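Mendstead Kitchen and Hospitality Services
Joint Consultative Meeting on Workplace Automation
Minutes of the meeting held February 17, 2023, Gwilliam Room

Present: management representatives (3), kitchen staff representatives (3), health and safety representative, recording secretary.
Regrets: one staff representative, evening shift.

1. Minutes of the previous meeting
The minutes of the October meeting were adopted with one correction. Item 4 should read "paid training time" in place of "training time".

2. Hand-held gripper work, Brasska site
Management reported that 8 kitchen staff have now been trained on the hand-held grippers. Staff use them to carry out ordinary counter tasks, and the recordings are used to prepare the automated serving line planned for the Tudolano building. A total of 2,078 recordings had been accepted to the end of last month. Fruit handling remains the main task, with cutlery to follow. 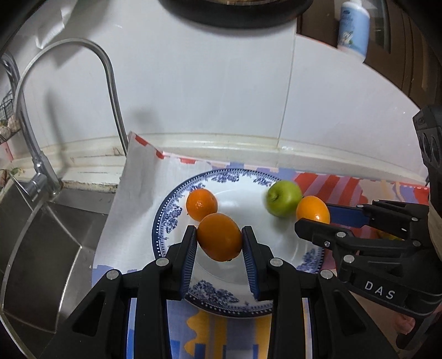 Item 2: Fruit handling with two grippers, plate on counter beside the sink.

Staff representatives noted that the work is repetitive and calls for a steady hand. Members asked that it be recognized as a duty in its own right and written into the job description. Management agreed to bring a draft to the next meeting.

3. Hours and rotation
The present limit of 90 minutes per person per shift was discussed. Staff representatives reported sore wrists and thumbs among those working close to the limit and asked for a break at the midpoint. The health and safety representative supported the request.
Moved, seconded and carried: that a ten-minute break be given at the midpoint of each gripper session, effective immediately, and that the break be paid.
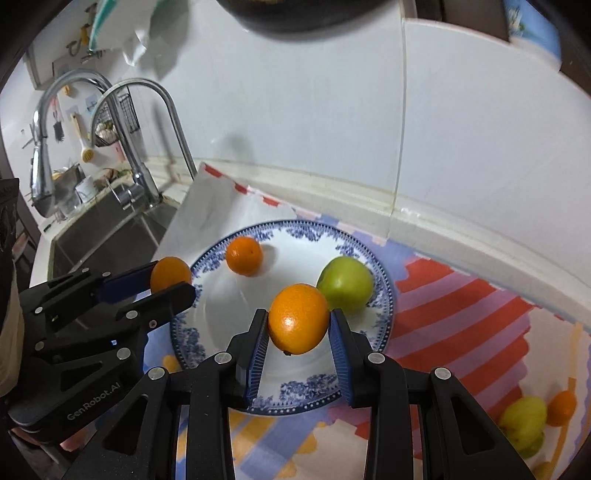 It was further agreed that no one will be assigned to gripper work on the same shift as heavy pot washing. Supervisors will adjust the rotation sheet accordingly.

4. Effect on positions
Staff representatives asked whether the Tudolano line would reduce the number of serving positions. Management stated that no layoffs are planned and that the 127 positions now on the schedule will be kept through the trial. Staff representatives asked for this in writing, and for notice of any change in duties once the line is in use. Management undertook to provide a letter. The question of wage rates for staff who will supervise the line was deferred.

5. Other business
A request for a second size of work glove was referred to purchasing.

Action items
Draft job description: management.
Letter on positions: management.
Revised rotation sheet: shift supervisors.

The meeting was adjourned at 3:40 p.m. The next meeting will be called by the recording secretary.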